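I caught Ashwin Kandasamy at Fendale on a slow morning, and he talked with one eye on the arms the whole time.

"People ask what I program," he told me. "I don't! I show it things." He guides both arms through a job by hand, saves the run, resets, and goes again. On a good day in December he got 61 runs. He keeps maybe 50 – the rest have him sneezing or changing his mind halfway.

I figured the bad ones were trash. "Oh, we argue about that," he said, laughing. His boss, Balakrishnan Hegde, likes a few fumbles left in, so the model sees how a person recovers. Ashwin would toss them all. They've been going back and forth on it for four months (I got both sides, at length).

So what's hard? "Being boring," he said. "If I get fancy, it learns fancy."
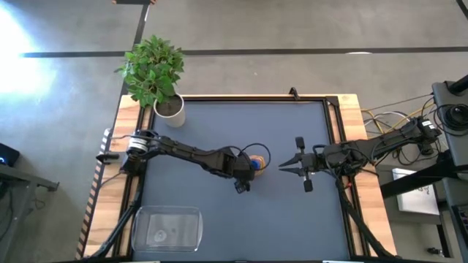
*Both grippers closing in on the orange-and-blue piece at Fendale.*

He offered me a turn after that. I lasted eight runs, and my wrists were done.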